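Gallness G2 Folding Workbench: seven months in

Posted 25 Dec 2025

I bought the Gallness in May, with my own money, which I mention only because the company would clearly like more people to do so and has emailed me regularly on the subject. It cost £84 in the spring sale. It has lived in my garage ever since, apart from one weekend in the kitchen that was not popular.

The garage is narrow and the car wins most arguments about it, so I wanted a bench that would fold flat against the wall and come out when something needed sawing. I had been using an old Cistetti trestle pair with a door across the top. It worked well enough until you leaned on one end.

Putting it together

The box says assembly takes minutes, and does not say how many. Mine took an afternoon, including a long stretch in which I had the rear legs on back to front and was admiring how solid it felt. The instructions are drawings only. They are good drawings, of a bench slightly different from the one in the box. Step 2 shows a washer on the outside of the hinge, and the hinge will not close if you put it there. Put it on the inside.

All the bolts were present, with a couple spare, and the holes lined up. I have owned flat-pack furniture costing four times as much that could not say the same. The supplied spanner is made of something only a little harder than cheese. Use your own.

Folding and unfolding

Opening it is a pleasure. You lift the top, the legs drop, and two catches click into place with a noise that makes you feel competent. Closing it is another matter. Both catches have to be pressed in together while you raise the top, and anybody with the usual number of hands will end up using a knee. By midsummer I had the knack. My shin kept a record of the weeks before that.

Folded, it hangs on a pair of hooks (not supplied) and sticks out from the wall less than the lawnmower does. It's heavy enough that you wouldn't want to carry it far, but light enough to drag to the doorway on a sunny day and pretend you work outdoors.

The top

The working surface stands 84 centimetres off the floor, and you can't change that. For me it is fine for sawing and a touch low for anything fiddly, so small jobs get done on a stool with my chin nearly on the vice. Taller people should look elsewhere, or dig a hole.

The surface itself has held up well. I have spilt wood glue, tea and a fair amount of gloss paint on it, and the first two came off. There is one burn from a soldering iron, entirely my fault, and a row of shallow cuts along the front edge, mostly my fault. It doesn't sag in the middle, even with a chest of drawers on it, and it barely moves when you plane across it. Plane along it and it will set off slowly for the door.

The clamps

Now the grumbling. The two clamps that come with it are poor. The jaws are plastic, the pads fall off, and the screw thread collects sawdust until turning it feels like winding up a very old clock. I cleaned mine with a toothbrush every few weeks and then stopped, having noticed that I was spending more time on the clamps than on the shelf they were meant to be holding.

I replaced them with a pair of Meltitz ones, which fit the track as if made for it and grip a piece of dowel without chewing it. They bring the total bill up to a point where the bargain starts to look a bit thin. Gallness sells an upgraded set too, but having met the standard ones I was not in a mood to find out.
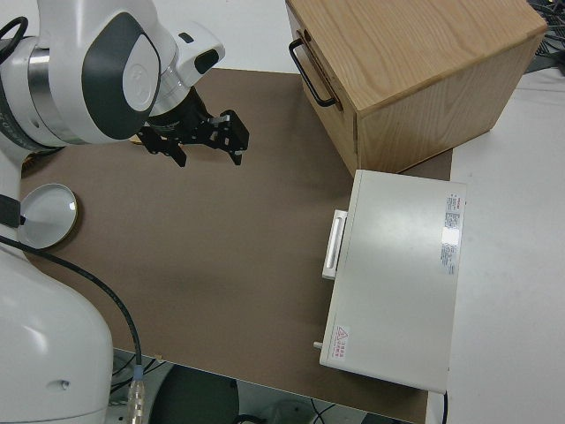
Compared with the Ingvarsson

The obvious rival is the Ingvarsson folding bench, and I borrowed one for a fortnight to be fair to everybody. It is nicer. The legs adjust, the catches work one at a time, and the clamps are metal where it counts. It is also a good deal dearer, takes up more wall, and has a drawer that slides open on its own whenever you start sawing, as though offering you something.

If I were building furniture every weekend I would pay the extra. I put up shelves, mend chairs and occasionally make a bird box that the birds inspect and turn down. The Gallness is plenty for that.

Marks

I score everything out of a hundred, a habit left over from reviewing kettles. The Gallness gets 71. It would have had more with decent clamps and fewer still if I'd marked it in the first week, when I couldn't get it shut.

Good: steady, flat, stores neatly, every bolt in the bag.

Bad: the clamps, the spanner, the drawings, the fixed height.

Buy it in the sale, keep some money back for clamps, and wear long trousers until you have learned to fold it.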